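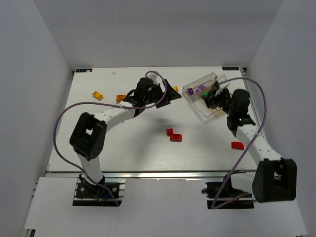
Visitor Programs Board > Open Days and Demonstrations
Topic: Nulel open day in December — remarks on the two-arm sorting station

selum_outreach
On behalf of our chapter, I wish to thank the Nulel laboratory for receiving us in December. The afternoon consisted of a short talk in the Räsänen Hall, followed by a viewing of the brick sorting station. Members who were unable to attend are invited to submit questions in this thread.

dockside49
Was the station shown with one arm or two? The notice mentioned only "tabletop manipulation."

selum_outreach
Two arms, each mounted at the front of the table, with toy bricks in several colors between them and a clear box toward the back on the right.

kiln_and_lathe
I attended the 4:00 session and must record a different impression. The talk was well prepared, but the demonstration was too slow for a general audience. Families near me left before the question period. A sorting task of this kind should be presented with a spoken commentary.

prulline_member
I respectfully disagree. The pace allowed visitors to study the equipment. At the Prulline open house the machinery stood behind tinted panels and very little could be learned from it. I would also draw attention to the following, which our group discussed on the way home:

1. The color scheme. Purple bricks were in the box while red ones lay out on the table, and a printed key for visitors would have helped.

2. The cables. Each arm carries a purple cable in a wide loop, and I should like to know how the length was chosen.
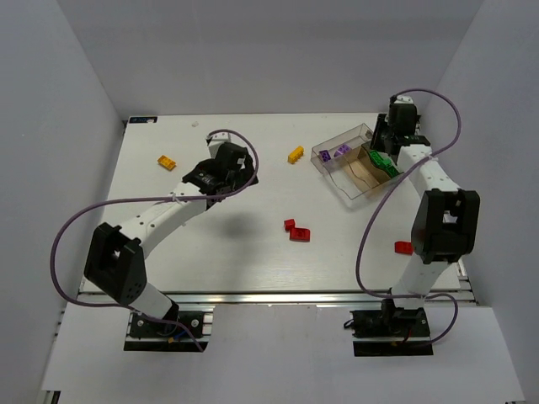
3. The handout. It gave the laboratory's budget for public events as almost 4,000 dollars, with no indication of the period covered.

kiln_and_lathe
On the third point we are in agreement. On the first, a key would not have corrected the absence of commentary.

dockside49
Regarding the cables, I would expect the length to be set by the farthest reach of the arm, with some allowance for the wrist. A shorter run would pull at the connector.

selum_outreach
The questions on cable length and the budget period have been forwarded to Nulel in writing. The request for commentary has been included as well — it was raised on 49 of the 256 feedback cards returned.

prulline_member
Thank you. Please also ask whether the Räsänen Hall talk will be made available to chapters outside the region.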